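I get the same handful of questions about buying used bike and scooter parts online, so I finally put my answers on one page. Last tidied up March 9, 2018.

**Do you sell parts?**

Nope! I just buy too many of them. I keep two old scooters going and help friends with theirs (mostly in Steststead, sometimes over in Jevik if somebody feeds me).

**What should I ask a seller before paying?**

Ask for the part number, and ask for a measurement across the widest bit. I once paid 45 dollars for a hub that was 5 mm too wide, and Baláž Cycles very kindly didn't laugh when I brought it in.

**How much is too much?**

Depends what you're fixing. If the whole scooter is worth 800, I get twitchy once a single part goes over 80, shipping included.

**Which photos should I ask for?**

At least one of the face and one from an angle, so you get a look at the holes and the edge. Plain background, decent light, no flash.

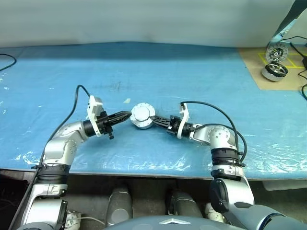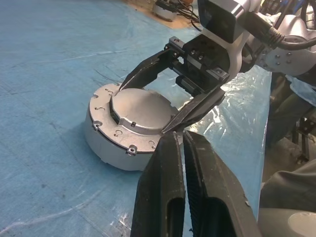

If the seller only has the catalog photo, I walk away. Same goes for photos so tiny you can't make out a bolt hole.

**Is surface rust a deal breaker?**

Not for me. Light rust on steel brushes right off. Cracks are another story, and I won't touch a part with one, even if it's free.

**Can I return it if it doesn't fit?**

Read the listing first! I use the Stanance swap board a lot, and each seller there sets their own rules. One in February took a part back and even paid the postage, but I wouldn't count on that.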